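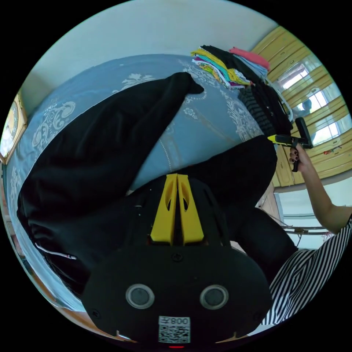 Pillen word list - read me first

Hi, I'm Hayley Haworth and this is my list of dialect words from Drulledwood and the farms out toward Sunden. It has 2496 entries, one per line, in a plain text file called pillen.txt. Tabs between the columns, UTF-8, no header row (sorry, my old spreadsheet kept eating it!).

Columns, left to right: the word, what it means, where I heard it, and the letter code for who said it. I left real names out because a few folks asked me to.

Spelling was a headache. Most of these words have never been written down, so I spelled them the way they sound to me, and I grew up two valleys over - if you think "clobbick" should have one b, you may well be right. Where I'd heard more than one version I put the others in brackets after the meaning.

524 entries came from the Pearce notebooks and those are marked P. I typed them in as they stood, even the ones I think are wrong. Weather words are covered really well. Cooking words, not so much, and there's hardly anything about fishing yet.

Known problems: 12 lines have a question mark for the meaning, and the sort order goes funny after "sk". I hope to fix the sorting in February.

Use it for whatever you like, just keep my name with it. If you spot a mistake, send me the line and your version of it.

Last updated 12/19/20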